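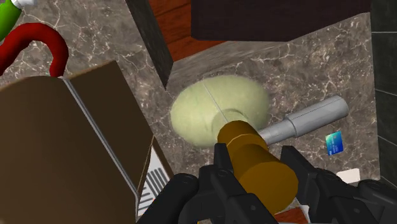 Kai-wen Tai asked me last week if the arm may pick up any tool from the kitchen, or only the tools on the list. My answer is only the list. We began our list in January with spoons, and it grew slowly.

Rules for a robot arm in the kitchen

Holding tools

The gripper takes a tool by the handle, with the metal end pointing away from the palm. If the handle is smooth, put a rubber sleeve on it first. Please do not give the arm a knife, also not a small one for butter.

Cards, papers and pens should be put away before you start a program. A flat card is difficult for the fingers, and the arm can try many times and scratch the stone. I lost one library card in this way.

Speed and distance

In a home kitchen I keep the speed at 40 percent. Stand 50 centimeters outside the farthest reach of the arm, and children stay at the door. When two arms work over the same counter, start them one after the other and give each one its own side. Before you put your hand between them, stop both.

Know where the stop button is before you switch on. It sounds too simple to write down, but my brother had to look for it under a towel.

Bottles and the coffee machine

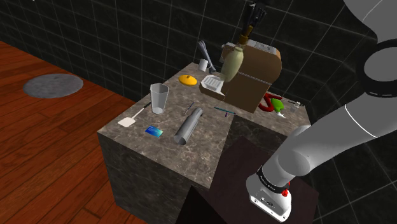 King-fai Tsao does not agree with me about bottles and writes that an upside-down bottle near a coffee machine should be forbidden completely. I would allow it with the cap closed, or with an empty bottle when you are only practicing the movement. For pouring I still use my own hand.

Other points for the counter:
Put drinking glasses at the back, or in the cupboard.
Mugs stand with the handle to the side where the arm comes from.
Lids go on their pots, not on the stone.
Long thin things, like pens and spatulas, belong in a jar.

After work

Wipe the fingers with a damp cloth while the power is off. Every Friday I check the screws of the gripper and write the result in a notebook, which hangs beside the refrigerator.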